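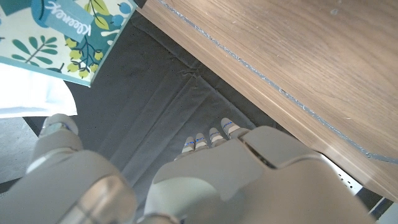
Fault 1394 means that one finger of the Varo hand stopped short of the position it was told to reach, and the controller locked all joints to protect the tendons. The most common cause is soft material caught in a finger base. Creased cloth like the dark gray fabric under the fingertips can bunch up and get drawn in when the hand closes, and so can a crumpled tissue. A desk edge close to the hand is a second cause: a fingertip presses on it and the motor stalls.

CAUTION: Do not pull on a locked finger. The hand can still close with force while the power light is on.

To clear the fault

1. Press the stop button and switch off the Skivow power supply.
2. Wait for the power light to go out.
3. Look at the base of each finger and at the thumb joint. Remove threads or lint with plastic tweezers.
4. Turn the release screw on the back of the palm 2 full turns counterclockwise. The fingers go slack.
5. Open each finger by hand. It should move freely – if it grinds or sticks, stop and contact Furnelance service.
6. Tighten the release screw and switch the power on.
7. Run the homing routine with nothing within reach of the fingers.

NOTE: Hands with serial numbers below 3585 do not restart homing after a lock. Start it from the Service menu.

If 1394 comes back during homing, leave the hand switched off. Write down the cycle count first, as tendons must be checked every 1000 cycles after a lock.

Section revised 27/12/2018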